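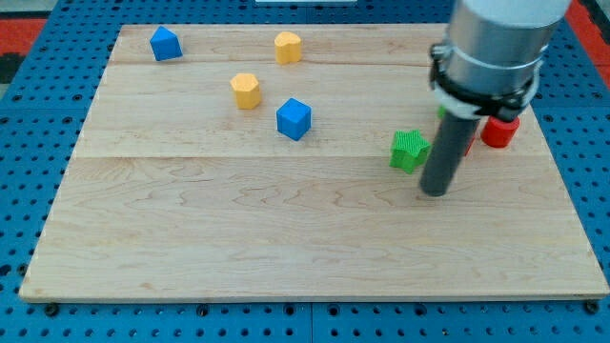
Fig. 1. Three-plank board on blue pegboard, with shape blocks.

Course handouts / Woodshop Basics / Unit 5: Reading a board

Okay, unit 5! Last time we flattened stock and everybody went home with sawdust in their socks. Now I want you to slow down and look at wood for a while before you cut any of it. Keep Fig. 1 next to you as you read, I'm going to keep coming back to it.

Start with the seams. There are two faint ones, so three planks: a narrow one at the back, a middle one, and the widest at the front. If you missed a seam on your first look, follow the grain instead of the color. The color is all pale cream to honey and it'll fool you, but grain lines that stop dead or suddenly change direction usually mean you've crossed into another piece of wood.

Then the figure. That wide front plank is the one I'd fight you for – wavy darker brown lines, swirls, the works. When I lay out a glue-up I put the prettiest plank where people will see it most, and the calm ones behind it. Florante Bañez teaches the evening section and does it the other way around (showy plank in the middle, quiet ones either side), and his tables look great too, so try both dry before the glue comes out.

Front edge: notice the slightly rounded, lighter lip. Yours should have something like it. Ease the edge with the block plane, 10 light strokes, then sand. Please don't go at it with the belt sander. I have a drawer of boards that died that way.

Fasteners. There's a bolt head at lower left and one at lower right, just under the front edge, holding the board to the pegboard. Wood moves across its width as the seasons change, so if you bolt a wide board down tight everywhere, come August it may cup or split on you. Slot the holes on one side and go easy with the wrench. More on this in unit 6, where Maja Jakubowski is bringing her collection of cracked tabletops!

And the blocks. They're your homework. Look at the yellow one with the rounded, lobed top, then the blue house shape near the far left corner, then the green five-pointed star. Which would you cut on the band saw, and which would you rather do by hand? Sketch each one and draw an arrow for the direction you'd run the grain. For the star, think hard about the points – short grain snaps.

Homework goes in the Bredthorpe tray by the door. Budget 60 minutes, and bring a pencil you can sharpen.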